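Allotment news — water, sheds and the September swap

Quick one this month, am typing between shifts so forgive the state of it.

Water first. The new tank at the Avness end is in and filling. Holds 1,000 litres, second one on order, so 2,000 in all if the council lets us have the strip by the hedge. No word from them yet. Until then the usual rule, cans only after 7 in the evening, no hoses left running on the paths. Someone left one on overnight last week and plots down the slope got the lot. Clodagh Fitzgerald lost a row of carrots, and the rest of us lost the bottom path for two days.

Blight. It's here. Found on the maincrops near the gate, and on tomatoes in two of the polytunnels. Cut the tops off, bag them, take them home or to the tip. NOT on the shared heap please. Tubers can stay in the ground a couple of weeks after and they generally come up fine.

Beans on the other hand — masses. The Mosquera climbers have done far better than the dwarf ones in the dry, even on the thin soil by the railway. Worth saving seed from. Leave a few pods at the bottom of each plant until they rattle, then shell them indoors and dry on newspaper for a fortnight. Dont put them in jars too soon, they go mouldy and you've lost the year.

Shed keys. Old padlock goes at the end of the month, new keys are on the hook inside the Jindis hut. Sign the book. Deposit is still £7, and you get it back when you give up the plot.

Seed swap is the second Saturday in September, doors at ten. Tables are free if you bring something labelled. Name, year saved, tall or short, that'll do. Last year we had 20 envelopes marked "lettuce?" and most of them went home again. Tea and cake as usual, bring your own mug. 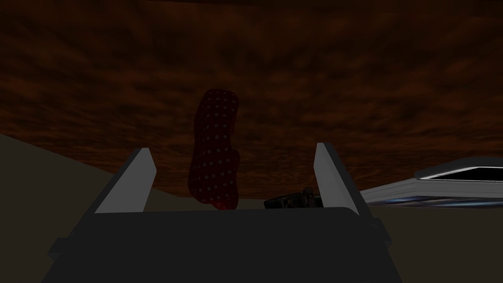 Wolfram Haberkorn wants the swap moved to the afternoon, as the morning clashes with the bus timetable and half the Raltetti Road plots can't get here before noon. He also asks if people could bring garlic for planting, hardneck if they have it, and says he'll trade leeks for it. Fair point on the buses. Will ask round and put the answer up on the gate.

Skip is booked but no date yet. No tyres, no paint, no carpet. Plot rents due end of Septmber, same as ever, cheque or cash in an envelope with your plot number on it.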